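We use cookies to improve this site. By continuing you accept our cookie policy.

3.2 Mixed storage of small household items

In the Anside study, 240 households were asked in June to keep their small items in one open bin without dividers. Toys and cleaning tools were allowed together. We wanted to know which shapes stay easy to find when nothing is sorted. Long items with a clear handle were named most often as easy. Soft or small toys were named less often, and several families wrote that brushes should have a separate place. The typical mixture is given in Figure 4.

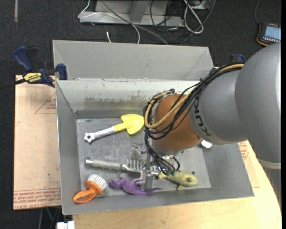
Comments (2)

Radulović: At our home the brushes went back under the sink after 12 days, so I would ask also how long the families kept the mixed bin.

Figure 4. Mixed content of an open metal bin: toy shovel, scrub brush, bristled metal tool and small toys, among them a fish shape.

prudotia_reader: Is the list of all items available? I find only the summary table.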